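Der lange Tisch und die Dose
Galerie, Juli

Wer bei uns in der Halle in Flakidport nach dem schönsten Möbel fragt, bekommt den langen Holztisch gezeigt. Er kam gebraucht von Van Wijk, kostete mit Lieferung 1.292 Euro und ist damit das Teuerste, worauf hier je ein Kaffee abgestellt wurde (heute verboten, Schild folgt).
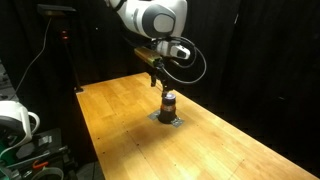 Geölt wird zweimal im Jahr, mit dem Zeug von Drarico, das nach Orange riecht und an den Fingern länger hält als am Holz. Eine Flasche reicht angeblich für 3.000 Quadratzentimeter. Der Tisch hat davon deutlich mehr, die Flasche weiß das nicht.

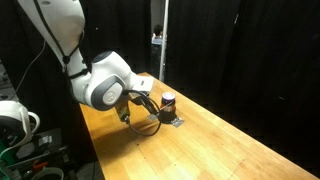

Über Deckel wird bei uns mehr gestritten als über Miete. Die Fraktion Schlicht will alles in Grau, die Fraktion Jahrmarkt freut sich über jede Farbe. Weiß mit einem violetten Streifen, wie oben auf der Dose, gilt als Kompromiss, mit dem beide Seiten gleich unzufrieden sind. Auf dem dunklen Sockel macht sie immerhin etwas her, fast wie ein Pokal für den dritten Platz.

Die Vorhänge stammen von Clorkunance und wiegen gefühlt so viel wie der Tisch. Aufgehängt haben wir sie an einem Abend, mit 119 Haken und einer Leiter, die für zwei Personen nicht zugelassen ist.
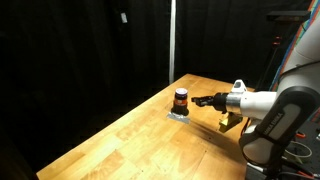
Gewaschen werden sie nächstes Jahr. Vielleicht.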